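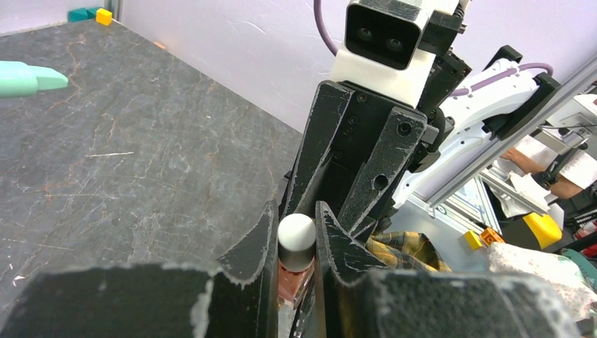

What does a robot on the bench change for the people who used to do that job by hand?

Mostly it changes what fills the day. The shift lead I spoke to at Vuvitz has the same start time and the same locker she had before the arms came in. What she does between clocking in and clocking out is different, and she has mixed feelings about it.

Vuvitz is a contract packer in Clukow. It puts together small goods for other companies: travel kits, gift sets, sample cards, the kind of thing that has a bottle, a tool and a leaflet in one tray. There are 40 people on the floor across two shifts. She has been there long enough to remember when every kit was packed by hand, and she asked me to leave her name out. We talked on a Wednesday in the break room, with the door propped open so she could hear the floor.

"I started on nail kits," she said. "You pick up the polish, you check the cap is straight, you turn the bottle and look at the color, you set it down facing front. A good day was 820 kits. Your thumb hurts in a spot you didn't know could hurt."

The company bought its first pair of arms to take over that one motion. It didn't go quickly. The arms came with software called Fawzy, and the sales visit had given everybody the idea that it would be running in a couple of weeks. Most of the first month went to the grip.

"A glass bottle that small, if you squeeze the cap it spins, and if you squeeze too low it tips. We know that in our fingers. We had never had to say it out loud. The technician would ask me how hard I hold it and I'd say, well, normal."

Teaching is now a job of its own, and three people from her shift do it. They run the arms through the motion by hand control, one person guiding both arms, and the software keeps the recording. A run might be picking up a bottle with one arm and passing it to the other, or bringing it over and setting it upright. Then they move the items on the table and do it again. She said the repeating surprised people more than the technology did.

"They thought it would be like a video game. The first hour it is. Then it's the same bottle for the whole morning."

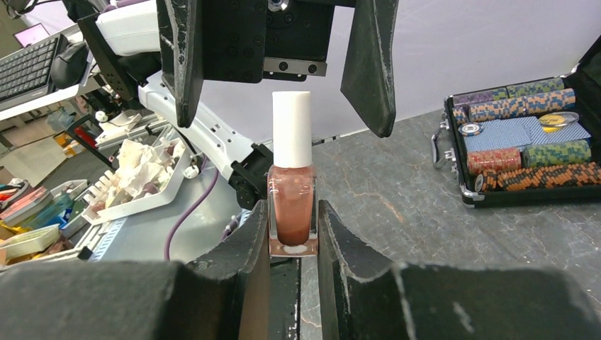 She is one of the few who came to like it. She is careful about small differences, she said, and on the packing line that only made her slow. In the teaching room it's the reason they ask for her. If a run is sloppy she throws it out, even if the bottle ended up in the right place, and she has had arguments over that with people who would like the number on the board to be higher.

The number on the board was a sore point for a while. When teaching started, the target was copied over from packing, so people were counted on runs per shift the same way they had been counted on kits. One teacher logged 289 in a day. The office was pleased and put it in the monthly note. A week later the arms were dropping bottles during the pass, and it took two days of going back through recordings to see that the fast runs had all been done with a little jerk at the end.

"The machine copied the hurry," she said. "You could watch it and tell who taught it. I knew from across the room."

The target was taken down after that. What they have now is a checklist and a second person who reviews a portion of each day's runs. She thinks that is fairer, although the reviewing is dull and people trade it off whenever they can.

I asked about pay. Teachers got one grade more than packers, but they lost the piece bonus, so for the quickest packers it came out a bit lower. Two of them turned down the move for that reason. She didn't blame them. She had been in the middle of the pack for speed, she said, and it was an easy choice for her.

I also asked whether anyone had been let go. She took her time with that one.

"Nobody got a letter. I want to be straight about it, though. When people left, a few of those jobs weren't filled. There used to be a temp crew every November for the gift sets and last year it was half the size. Those temps are people too, some of them came back every year. So when the company says no layoffs, that's true, and it's also not the whole thing."

The training, she said, was worse than it should have been. It was a half day with slides, given by someone from Fikley, the firm that installed the arms. He knew the equipment well and had never packed a kit. Most of what people needed to know they picked up from each other. How to stop both arms at once. How to stand so your shoulders don't lock up. When to stop for a break, because tired hands make bad recordings and you don't feel it happening. She wrote these down on two sheets of paper and those sheets are now what new teachers get on their first day. 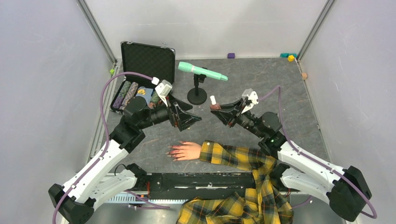

Mixing up the table was her idea too, or partly hers. Early on they kept the work area as clean as possible, only the bottle and a tray. The arms did well there and badly anywhere else. On the real floor there is always something lying next to the thing you want - a cloth, a box, whatever the last person was working on. So now the teachers bring in all kinds of objects and leave them out while they record.

"People walk by and ask if we're having a yard sale," she said. "Fine. That's what a workbench looks like."

The sore thumb has gone away, and she has heard the same from others who moved over. What replaced it is stiffness in the neck, from looking at one spot for a long time. The company bought better chairs in the spring after enough people asked. She would like shorter blocks as well, 40 minutes and then something else, and has put in for it twice.

There is also the noise, or the lack of it. The packing line was loud, with a radio going and people talking over it. The teaching room is quiet. You can talk while you guide the arms but most people find they can't do both well, so they stop trying. She misses that part of the old job more than she thought she would. A few of the teachers still take lunch with the packers for the company.

As for the arms themselves, she doesn't think they are about to take over everything. They still have trouble with leaflets and anything floppy, and a change of bottle shape means going back to the bench for days. Two arms on station 3 need a person nearby the whole shift. By her estimate a good packer is still well ahead of them on a mixed order. On a long run of the same kit, late at night, they are ahead of the packer.

"I don't hate them and I don't love them," she said. "It's equipment. I was asked early what I thought, and that made a difference to me. The people who weren't asked are the ones who are still mad, and I'd be mad too."

Her advice to a shop that is just starting was short. Bring the packers in before you buy anything. Don't count runs. Let the person teaching throw out a bad one without having to explain it to the office.

She had to go then. The second shift was coming in and somebody needed to show a new teacher how to set the bottle down without letting go too early.

More in Work and Shop Floor

Night shift at a bakery that went to automatic ovens
What packers want to know before the arms arrive
Piece rates and how they get set
A forklift driver on sharing the aisle
Clukow plants hiring for fall
Sore hands, sore necks: readers write in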